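Zaltine uses cookies to remember your settings and count visits. Accept | Manage settings

Shop and Display Assistant (part time)

Zaltine, Mallet Street
Posted July 2022

Zaltine sells household hardware, paint and storage fittings from a shop and a small warehouse at the back of the same building. We are looking for one person to join the shop team for 25 hours a week, spread over five days. Saturday work is shared out by rota.

The job is split between the sales floor and the display area. On the floor you will serve customers, run the register, cut keys and mix paint. In the display area you will put up and take down shelving, rails and wall panels, and keep the price cards up to date. We change the displays six times a year and each change takes most of a week, with some heavy days at the start.

What you will be doing

- Serving customers in person and by phone
- Checking in deliveries from Jetberg and other suppliers
- Building display bays from drawings
- Restocking, sweeping up and closing the register at the end of a shift
- Entering returns in our stock system, Joltitz (training given)

What we need from you

You should be able to lift boxes of up to 41 pounds and be comfortable on a stepladder. You need to be able to read a simple plan and use a drill and a level. Retail experience helps, but we have hired people without it – two of the current team came from restaurant kitchens. Basic math is needed for paint quantities and for cutting to length. A driver's license is useful and not required.

Pay and conditions

Pay is monthly: $1,381 before tax during the three-month trial period, reviewed after that. Staff get a discount on everything except special orders. We supply work gloves and an apron; please bring your own closed shoes. Parking behind the building is limited, and the bus stops at the corner. The shop closes for stocktaking for two days every March and all staff work those days.

The warehouse holds roughly 700 product lines, so expect the first few weeks to be spent mostly learning where things are.

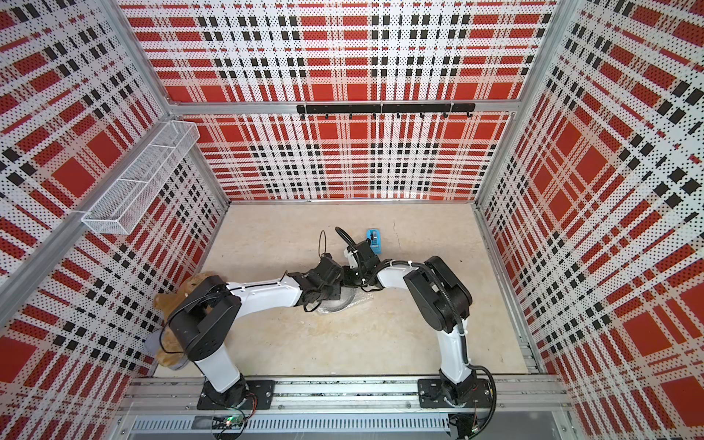 Plaid perforated panels with a rail of black hooks.

How to apply

Send a resume and a short letter to Valentin Vasseur, shop manager, or leave them at the register in an envelope marked with reference 1225. Tell us which days you can't work and when you could start. We don't need a photo or references at this stage.

We will ask some applicants to come in for a half-hour talk and a short practical task – putting up a shelf bracket and checking it with a level. Everyone who applies will get a reply either way.

4 shares | 0 comments

Related listings
Warehouse Picker, evenings
Delivery Driver, Mallet and surrounding area
Paint Counter Assistant, summer cover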